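Parish Hall Kitchen and Sacristy: Care Notes
Miranda Parish Resources
Updated October 1, 2020

These notes cover wax, linen, metalware and the washing-up after a shared Lenten meal. They assume a domestic kitchen with a hot tap, a kettle and an ordinary iron. Quantities suit one altar and one hall.
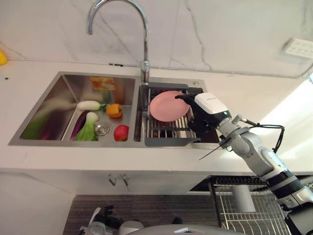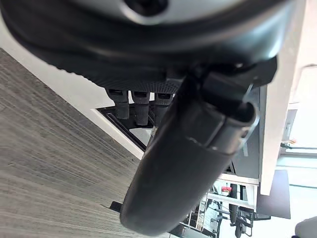
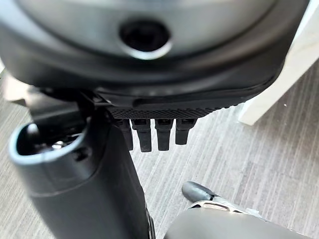 Wax on altar linen

Let the wax harden fully. Lift the bulk of it with the back of a table knife, working from the outside of the spill toward the middle. Place the cloth between two sheets of plain brown paper and press with a warm iron, no steam. Move to a clean area of paper after each pass. Stop when no fresh grease mark shows.

Coloured wax leaves dye behind. Dab the spot with methylated spirits on white cotton, with a window open and the iron switched off and put away. Test on the hem first. The paschal candle's decorative wax is the worst for this, and red is harder to shift than blue.

Corporals and purificators

Rinse by hand in a clean bowl before they go anywhere near the general wash. Pour the first rinse water down the sacrarium or onto garden soil, according to local custom. After that, machine wash at 95 degrees if the label permits and the fabric is pure linen. Blends go at a lower setting. No bleach, no fabric softener. Softener coats the fibres and the cloth stops absorbing.

Iron while damp, wrong side up. Fold a corporal in three, then in three again, so that it opens as nine squares with the crease facing down.

Wine stains

Blot. Do not rub. Stretch the linen over a heatproof bowl, hold it with a rubber band and pour water just off the boil through the stain. Old stains need an overnight soak in oxygen powder, mixed to the strength given on the packet.

Brass candlesticks

Check for lacquer before polishing. Lacquered brass has an even, slightly yellow surface and wants only a damp cloth. The Dromov pair at Flondness were lacquered at the factory and lost their finish to metal polish in one afternoon.

For bare brass, remove wax with warm water (not boiling, as many sticks are weighted with pitch), dry, then polish sparingly. Keep polish out of engraved lettering. A soft toothbrush clears what does get in.

Washing up after a soup lunch

Scrape pots before soaking. Starch from lentils and barley sets hard as it dries, so fill the pots with cold water as soon as they are empty. Wash glasses first, cutlery second, plates third, pots last. Change the water when the suds go flat.

Rinse vegetables in a separate basin from the dishes. Leafy greens need two changes of water. Lift them out of the basin by hand; tipping it pours the grit back over the leaves.

Candle storage

Lay tapers flat, in a dark cupboard, wrapped in tissue. Heat bends them from the middle. A bent taper can be softened in lukewarm water for up to 8 minutes and rolled straight on a bench. Label boxes with the month of purchase. Stock bought in April for Easter should be used before anything newer.

Clunodance brand followers fit 2 sizes of candle only. Measure the diameter before ordering.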